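Re-dressing the wrist cables and re-checking the pick frame on the bin cell

Applies to: Pilladari bin-picking cell, bar stock, two-finger gripper
Last revised: Thursday, September 13, 2018
Maintained by: Radka Todorova

Do this procedure after any gripper change, after a bin has been moved, or when the controller logs fault 2701 (wrist torque deviation) more than once in a shift. Fault 2701 on this cell is nearly always cable drag. Check the dress before you touch the payload settings.

You will need a set of metric hex keys, two new hook-and-loop straps, a feeler gauge, a paint pen, and the pointer tip from the Jidberg calibration kit. Work in manual reduced-speed mode with the teach pendant in hand. Close the air valve and bleed the line before loosening anything at the gripper.

Removing the old dress

Jog the arm to the service position (program 87). The wrist will be clear of the bin walls, with the tool pointing down. Mark the position of each strap on the link with the paint pen, then open the strap nearest the wrist first. Leave the second strap closed until the cables at the wrist are hanging free, or their full weight will come onto the gripper connectors.

Inspect the jackets where they cross the wrist cover. Light polishing is normal. A flat spot, a split, or any visible shield means the cable gets replaced, not taped.

Routing

Lay the power cable along the top of the link, over the wrist cover, and around the side. The signal bundle follows the same route but must not be twisted around the power cable. Leave enough slack at the wrist for a full turn of the last axis in both directions. Too little slack pulls on the fittings at the gripper; too much lets the loop catch the bin wall on low picks. The old Grarow instructions called for a zip tie at this point. Do not use one -- it cuts into the jacket within a few weeks.

Close the straps on the paint marks. You should be able to slide one finger under each strap.

With the air still off, run the last axis slowly to both limits and watch the loop. Then jog down to the lowest pick height at each corner of the bin and look again. The corner nearest the base is the worst case, as the arm is folded and the bundle bulges outward.

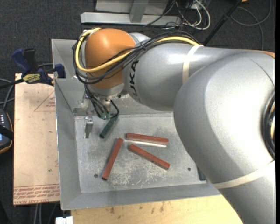
Once the dress clears all four corners, secure the bin. Push it against its stops, tighten the clamp by hand, and try to shift the bin with your palm. If it moves, the stops are dirty or the clamp pad is worn. Do not make up the difference with extra clamp force, which can bow the bin wall and move the pick frame.

Checking the pick frame

1. Fit the pointer tip and select tool 2.
2. Load the stored frame and move to each of the reference points in turn.
3. Measure the gap between the pointer and the floor of the bin with the feeler gauge. Write it down.
4. If any gap differs from the value on the cell sheet by more than 0.5 mm, re-teach the frame. Do not edit single coordinates.
5. Remove the pointer, refit the fingers, and restore the gripper tool number.

Step 5 gets skipped. The result is a pick at the wrong depth, and the fingers hit the floor.

Test picks

Open the air valve and place a few bars at mixed angles, including one close to a wall. Run program 191 at reduced speed. Watch the cables, and let the picks take care of themselves on the first pass. On the second pass, check that the fingers close squarely across each bar.

If 2701 comes back with the cables correctly dressed, go to the payload identification page. Abdel Rahman gearbox kits are kept in the tool crib, but a gearbox is the last thing to suspect.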